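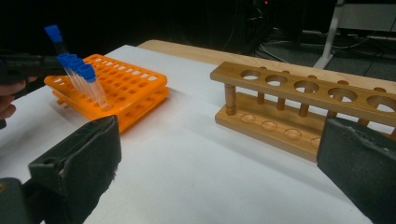

Orange and wooden racks with blue-capped tubes at Brerkari.

2 min read

Laboratory supplier Brerkari will open a practice room for school and college technicians at its Ondmont site in August. The room has 15 bench places and will run short courses in handling and sorting tubes. Robles is supplying the furniture. 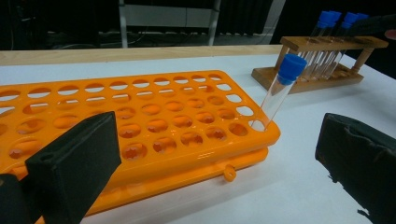 Courses last 75 minutes and cost £18 a person, with a discount for groups of five or more. Each starts with basic rack work — loading, moving and checking tubes. Learners will use both two-tier orange plastic racks and wooden ones with a drilled top bar, as schools often keep a mix. Screw-capped tubes are used throughout.

Bookings are open now through Promov.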